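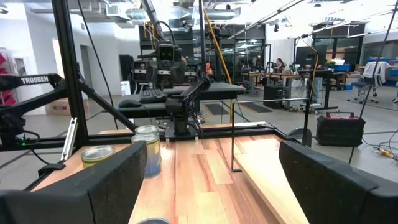 Photo: Voludance / Lildale

Home Features Kitchen Storage Subscribe

Canned goods are heavy for their size, and most pantry trouble starts there. A household holding 190 cans is storing a serious load, usually on boards sold for cereal and paper towels. Lildale, a maker of small shelving, recommends sorting by height and diameter before anything goes up.

Tall cans of vegetables and fruit share a row. Peas and oranges can stand side by side, labels forward, with mixed vegetables at the other end.

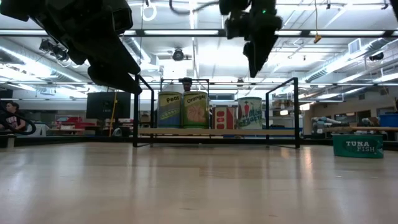 Low, wide tins such as tuna are better kept off the main row. They stack well, but behind a tall can they vanish for months. The Clalen pantry guide gives them a strip 6 inches deep and limits stacks to two.

Clear the shelf completely before changing the order. Group the cans on the table, check dates, and wipe the rims. Dented seams go in the trash.

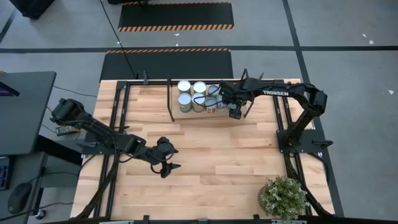 Board span matters more than board thickness. Cheon, which sells tube-frame shelf kits, advises a center support on any long run of full cans — sag comes slowly and is easy to miss. Load the ends first and work inward. Small boxes fill whatever gap is left, and the row should still slide freely by hand.

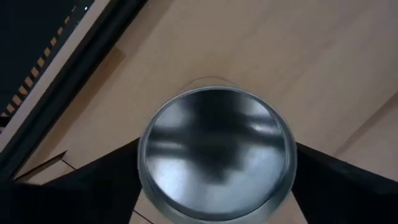
Round metal container with a rolled rim, viewed from overhead.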